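Chapter 9
Cable Faults and Intermittent Loss of Signal

Objectives

After reading this chapter you should be able to:
- tell an intermittent fault from a hard fault using the controller log
- explain how arm position affects the strain on an external cable
- carry out a flex test safely with a second person at the stop button
- decide when a damaged cable must be replaced and when it may be rerouted
- write a fault report that another technician can act on

Terms used in this chapter: bend radius, connector strain relief, drag point, flex test, grip confirmation, hard fault, intermittent fault, service loop, stop category.

9.1 A dropped part at Tirkham

The packaging cell at Tirkham used one six-axis arm with an electric two-finger gripper. The arm picked filled containers from a fixed position and placed them in a tray. It had run for most of a year with few stops. In February the night shift began to report that the gripper sometimes opened during the move from pick to place. A container fell on each occasion. The arm did not stop. It completed the move, opened the gripper over the tray, and returned for the next part.

The operators treated the first events as poor grip and raised the gripping force. The drops continued. A maintenance technician replaced the finger pads, and the drops continued after that as well. When Mehwish Awan was asked to review the cell, the log held 377 entries with the code for loss of gripper communication. Most lasted less than the controller's alarm delay and had been recorded without stopping the program.

Awan made two observations before she touched the machine. First, the entries were grouped by position. Of the 377 entries, 256 had been recorded while the wrist was turning past the same angle on the way to the tray. Second, there were no entries at all during the hours when the arm was powered but standing still. A failing power supply or a faulty controller card would not be expected to follow the position of the wrist. A cable would.

The gripper cable on this arm ran outside the body, from a connector at the wrist to a clamp on the lower link. At some point the clamp had been moved 66 mm toward the base, and the slack between clamp and connector had been reduced by that amount. With the wrist turned fully toward the tray, the cable was pulled tight against the edge of the connector shell. Two conductors were found broken inside an undamaged jacket. Their ends touched when the cable was relaxed and separated when it was under tension.

The cable was replaced, the clamp was returned to its marked position, and the alarm delay was shortened. The program was changed so that loss of gripper communication while a part is held now causes a controlled stop. The last change matters most for the rest of this chapter. The broken cable caused the drops, but the program allowed the arm to go on moving after it had lost the state of its own gripper.
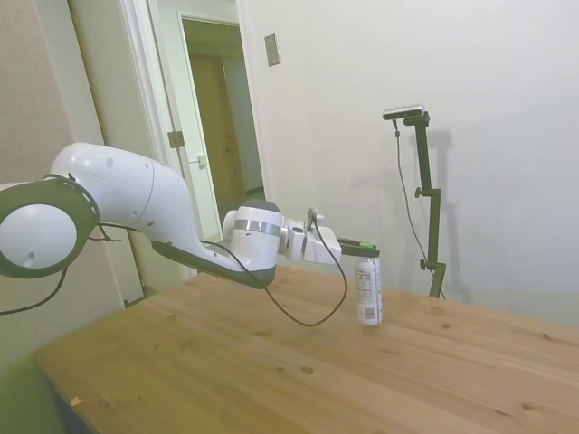
An external gripper cable has to satisfy two conditions that work against each other. It must be long enough to reach every wrist position in the program without tension, and short enough that it does not catch on the arm, the fixture, or the part. The extra length provided for the first condition is called the service loop. On a tabletop cell the lower limit of the loop is often set by the table itself. With the fingers just over the rim of an upright can, the black cable from the wrist hangs in a long loop that comes down close to the wooden surface before it rises again toward the lower link. A loop of this kind places little tension on the connector, but its lowest point is a possible drag point and must be checked at every low pose. The check is made at reduced speed, with the tallest part in place, and it is repeated after any change to the pick height.

9.2 Intermittent and hard faults

A hard fault is present whenever the circuit is tested. A technician can disconnect the cable, measure each conductor, and find the open circuit or the short. An intermittent fault is present only under certain conditions, such as a particular angle, temperature, or acceleration. The same cable may pass a resistance test on the bench and fail when it is returned to the arm.

For this reason a bench test with a good result does not clear a cable that is suspected of an intermittent fault. The cable must be tested while it is flexed, and as far as possible in the positions that were recorded in the log. If the log does not store joint angles, the program line number can be used to find the position.

Three patterns are worth learning to recognize in a log. Entries that follow joint position point to a cable or connector. Entries that begin after a warm-up period point to a solder joint, a supply, or a drive. Entries that coincide with the switching of other equipment point to electrical noise, and the shield connection should be inspected before any part is ordered.

9.3 Safety during a flex test

A flex test on a powered arm brings a person close to a machine whose gripper is already known to be unreliable. The following rules apply to all exercises in this chapter.

Remove the part from the gripper before the test begins. Never flex a cable by hand while the arm is holding a load.

Select manual reduced-speed mode. Confirm the mode on the pendant and on the key switch.

Keep one person at the stop button for the whole test. This person does not read the meter or write down results.

Move one joint at a time. Stop the joint before reaching toward the cable.

Assume the gripper may open or close at any moment. Keep fingers out of the space between the gripper fingers even when the display reports that the gripper is disabled.

Support for a camera or sensor placed next to the work area must also be considered. A swinging cable can hook a clamp knob or a sensor lead, and the stand may then be pulled into the path of the arm. Check the clearance between the loop and any such stand with the arm at full reach on that side.

9.4 Layout of the chapter

Section 9.5 deals with cable selection and minimum bend radius, using the Mikkelsen and Skosow cable types stocked in the training lab. Section 9.6 covers strain relief and clamp placement. Section 9.7 returns to the Tirkham log and works through the sorting of entries by joint angle. Section 9.8 describes grip confirmation and the choice of stop category when confirmation is lost. The fault report form in Section 9.9 is the Stosach form, which has separate fields for the symptom reported by the operator and the condition found by the technician. Complete both fields in every exercise, including those in which no fault is found.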